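Laying Things Out: notes for the evening talk at the Pronstead library

(Slide 1, title only. Wait for the people at the back to find chairs. Start at 7:10, not before, the parking lot is slow.)

Good evening, and thank you so much for coming out, especially those of you who drove over from Farkalbridge with the bridge down to one lane. I'm going to talk for a while about mending things at home, and mostly about the very dull part of mending, the part before you pick up a tool. I've grown fond of that part over the years, and I hope by the end of the evening you'll be a little fonder of it too.

(Slide 2, the kitchen timer.)

I'll begin with my mother's kitchen timer, a wind-up one, which quit ringing when I was eleven. I took it apart on the living room rug. You can guess the rest! Tiny screws in a shag carpet, a spring that went behind the radiator, and my mother standing in the doorway with a dish towel. We used the oven clock from then on. I tell this story every time and I still feel a bit bad about it.

(Pause. People usually have a rug story of their own. Take one or two if hands go up, but keep it short.)

What I do now, and what I'd love for you to try, is put a plain sheet of paper down before anything gets opened. Printer paper will do. You set each piece on the paper as it comes off, left to right, in the order you removed it, and when you put things back you go right to left. You can write on it, too. I write "top" and "long screw" and sometimes "careful" with two lines under it.

(Slide 3.) 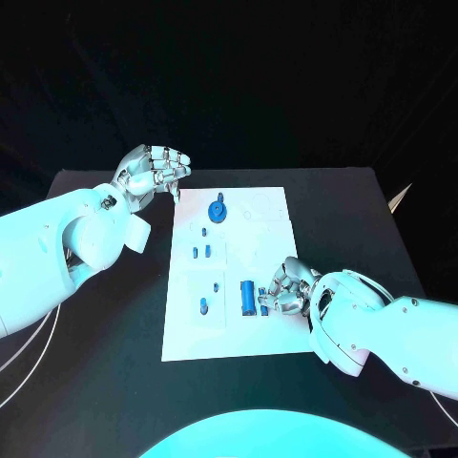
Eight blue parts on a sheet of white paper.

A dark table is a help with this, I find, as the paper stands out so well and you know where your work ends and the rest of the table begins. At home I've got a pale pine table that was my aunt's, so I put a navy bath towel under the paper, and that has the extra benefit of stopping anything round from rolling away to the dog.

(Slide 4, the muffin tin. Hold up the real one.)

Now, some of you are muffin tin people. I was a muffin tin person for a long time, and a tin with 6 cups is still what I reach for with a sewing machine, where the screws come in groups and the groups stay apart. If you have a cat, the muffin tin wins every time. The trouble is that you can't write on it, and by the next morning I've forgotten which cup was first.

(Slide 5, the Surside lamp. This is the long section, 5 minutes, so take a sip of water.)

Let me tell you about the Surside lamp. It's a little desk lamp with a bendy neck, I bought it at a yard sale in June, and the switch had gone. The switch itself was an easy swap once the lamp was unplugged and I'd found the right one. Getting the neck back into the base took me three evenings, all on account of one washer I had set down "just for a second" on the windowsill. It wasn't on the paper, so as far as I was concerned it didn't exist. I've since put a good 500 miles on the car going back to that same yard sale street hoping for another lamp like it, for my sister.

(Slide 6.)
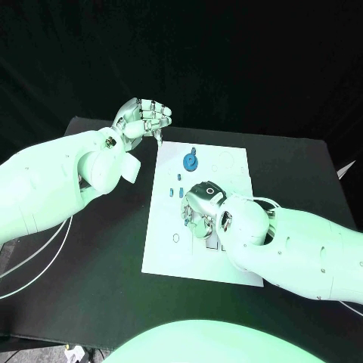 Paper flat in the middle, with space around it.

Space is the other half of it. Clear the mail off. Move the fruit bowl. I like a forearm's length on each side so that my elbows aren't sweeping up the screws, and I keep my coffee on a different piece of furniture altogether, for reasons the Galli radio could tell you about.

(If they ask about the Galli: yes, it plays again, though only the AM side.)

(Slide 7, the envelope.)

Last thing before questions. If you have to stop partway, and you will, fold the paper up around the pieces and slide the whole bundle into an envelope with the date on it. I have more than 100 of these in a shoebox, and I do get to them, slowly. The handout has the list of starter tools on one side and the library's lending hours on the other. Please take two if you have a neighbor who'd like one.

(Lights up. Cookies are by the coat rack. Get the muffin tin back before leaving.)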